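Keep the old desktop or buy a mini PC?

murkero25
My Dell tower is from the last ice age. Karam Computers wants $200 for a mini PC. Worth it for email and recipes?

slowfan
No. Put an SSD in the tower, $25 used. Enough for recipes, unless you cook in 3D. 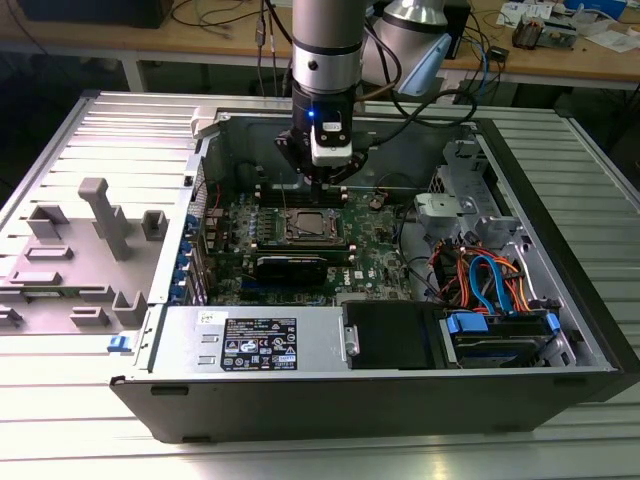

Reply 3

horov_hal
Disagree. Mine heated the den all winter and the power bill noticed. Get the mini.

slowfan
You also left it on for 2 years.

horov_hal
It was busy.

murkero25
Ordering the SSD. My wife has vetoed the mini on grounds of "another one?"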